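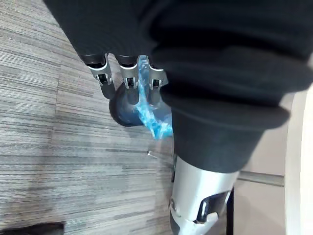

Reading time: 4 min

How to clear small things from a carpet floor before you vacuum

I vacuum the carpet at home one time per week, and for many years I did it the lazy way, with the machine first and the eyes later. Then a thin piece of plastic went into the hose and stayed there for a whole evening. Since then I pick up by hand before I plug anything in. This page explains how I do it. My carpet is gray with stripes, and a good part of my advice comes from living with such a carpet.

What you need

One bag for trash, one bowl for things you want to keep, and a lamp you can put on the floor. A desk lamp is fine. I use an old Senine lamp with a bent neck. If your knees are like mine, take a cushion also.

Step 1. Put the light low

Switch off the ceiling light and place the lamp on the floor near the wall, so that it shines flat across the carpet. Small objects now throw a long shadow. On stripes this helps very much, because a dark thing lying on a dark stripe is almost impossible to see from above. In November I do this at 4 in the afternoon, when it is already getting dark outside and the lamp works best.

Step 2. Go along the stripes

Start in the corner farthest from the door and follow one group of stripes to the other wall. Then move over by the width of your arm and come back. My room is 10 square meters and it takes me four passes. If your carpet has no stripes, choose a line from one table leg to another.

Step 3. Take hard and round things from above

Caps, lids and similar round pieces like to roll away under the sofa when you touch them from the side. Bring your hand straight down, put the fingertips around the edge, and lift only when you feel that you hold it. Do not pinch with two fingers. Use three or more.

Step 4. Take soft plastic together with the hard thing

Very often a thin piece of plastic lies next to a cap or is caught under it. Clear blue plastic looks quite different from each side, and when it is crumpled you can easily think you have all of it while one end still hangs down. Gather it between your fingers first, then close the hand on both. Hold it over the bowl, not over the carpet, and shake it a little. Karlijn Van Hecke, my neighbor, found an earring this way.

Step 5. Sort at the table

Do not sort on your knees. Carry everything to the table and decide there. Lids go back to their jars if you still own the jar. I give a lid until the end of the month, and after that it goes out. Plastic is sorted by the rules of your town, so please check them.

Step 6. Pass your flat hand over the carpet

Before the vacuum, stroke the floor slowly against the pile. You will feel crumbs of plastic and staples which the lamp did not show. Be careful near a desk or sewing place, where pins can stand upright.

Now you can vacuum. Go first along the stripes and then across them.

A question I received

Munther Bitar wrote to me and asked if a stocking over the vacuum hose can replace all this. It works for beads and screws. For thin plastic I don't recommend it, as the plastic closes the opening and the motor gets hot.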